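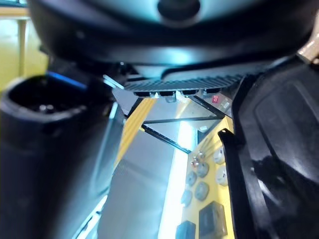
The work surface in the Plallent workroom, with the pale yellow-green wall behind.

Plallent Workroom Returns to Regular Hours

Reading time: 2 minutes

The shared workroom at Plallent has reopened to all members following its annual clearing and inventory. The work was carried out under the direction of Jadwiga Wróbel, Facilities Coordinator, and was completed on July 14, 2023.

The inventory now lists 89 shared items. Each has been given a shelf number, and a printed copy of the list is kept at the front desk. Items that carried no name and were not claimed during the notice period have been moved to the Ovarier storeroom, where they will be held until the end of the month. Members who wish to recover property should write to Lucie Gill.

Work surfaces are to be cleared at the end of each booking. Small metal parts, fasteners and offcuts may not be left out overnight — a matter raised in several comments received this spring. Members who need to keep unfinished work in the room may apply for a labeled tray, of which 10 are available.
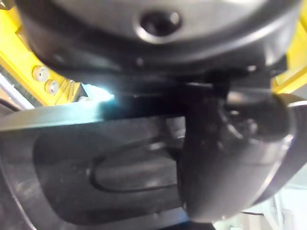 Silver bolt heads on a yellow frame section, with a dark gray plate in the lower half.

Fixed fittings were checked during the same period. Ariel Cabrera has recorded the condition of the bolts and plates in the room log, and any looseness noticed by members should be entered there with the time and location. Members are asked not to tighten or remove fittings themselves.

The wall color will remain as it is for the coming year. A request for new shelving has been forwarded to Ánh Lương and will be considered with the next budget.

Bookings may be made through the front desk in the usual way.

Recent items
Ovarier Storeroom: Collection Times for July
Leclerc Reading Room Closed for Floor Work
Garnet Fortin Appointed to Member Services
Plumodine Supply Orders: Revised Form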